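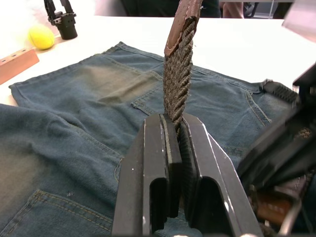
Braided belt stretch and closet shelf brackets (2 questions)

wenjie_w
Posted 23rd February

Refitting a bedroom closet. My braided belts have stretched from hanging by the buckle. Is it better to roll them? Also, the shelf above the rail sags. Span is 58 inches, held at the ends only.

damirl
Roll them. A braid has no fixed holes, so the load goes into the strands wherever the prong sits. Hanging adds a little more every day.

bedska
Disagree. Rolling puts a permanent curl in a tight braid. Mine have hung since June with no change I can measure. Buckle weight matters more than storage method.

damirl
Leather or cotton? Cotton creeps.

bedska
Leather. Fair point on cotton.

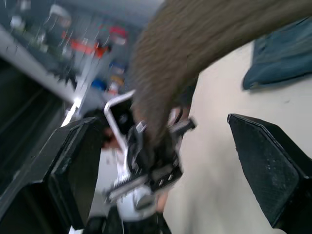
azra_j
The shelf is the larger problem. At 58 inches you need a center support, whatever the board is made of. A white L-shaped metal bracket like the one in the second picture is the usual type. Long leg on the wall, short leg under the shelf, screws into a stud. If the stud is off center by 2 inches, use the stud anyway.

wenjie_w
Would a thicker board do it without a bracket?

azra_j
It would reduce the sag — it would not remove it. What is on the shelf?

wenjie_w
Winter blankets and two boxes of paper files.

bedska
Move the files to the floor. Then a stiffening strip glued along the front edge may be enough.

azra_j
I would still fit the bracket. Glued strips let go on painted boards.

wenjie_w
Stud is 2 inches left of center. Will use it.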